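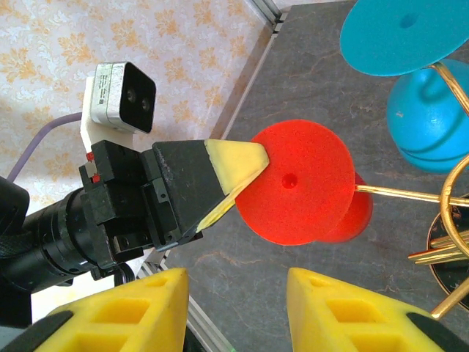
Two grippers at the rack of foam discs, Holtside workshop.

The equipment buyer at Holtside has a spreadsheet open before I've sat down. June budget round. It's 8 in the morning and she wants this over by nine.

First question, the obvious one. Would she buy two arms again?

"Two, yes. But I'd buy them together. We got one, then went back for the other, and paid for delivery and setup twice. Stupid."

The second setup visit was $900. She reads it off the sheet, scrolls on.

The arms came through Bevan, a reseller. Quote looked fine. What it left out, she says, was everything that wears. "Fingers, pads, cables. You budget for the arm and then the arm needs shoes."

Finger sets are on their own line now, $300 a quarter. The printed yellow ones are cheap enough that she keeps spares in a drawer. The narrow pads with the pointed tips take longer to get, so she orders those early. Had to learn that one.

And cameras? A depth camera on the gripper was the one item she fought for. Management wanted a single overhead unit from Redeo, shared between both arms. "I said put it on the wrist. The view from the ceiling is mostly elbow." She got it, minus a spare. Still annoyed about teh spare.

The foam discs and the gold rack came out of petty cash. Small stuff to pick at, soft, doesn't matter if you squash it. She'd like more of the same before anyone spends on a proper test kit. Brolska sells one for about $800 - she has the page bookmarked, hasn't clicked.

"Ask me after we've logged the hours."

How many hours? They've planned 168 for the next stretch, split between teaching the arms and just letting people get used to them. She thinks the second half always gets cut. Wants it written into the plan this time, with a name next to it.

Advice for a shop buying its first? She's already closing the laptop.

"Measure the table. Then measure it agian with both arms reaching. And get the service terms in writing, the phone call doesnt count."

Recent items
Leasing or buying: what changed in our second year
Spare parts drawer, a short list
Reading a reseller quote
Floor space before you sign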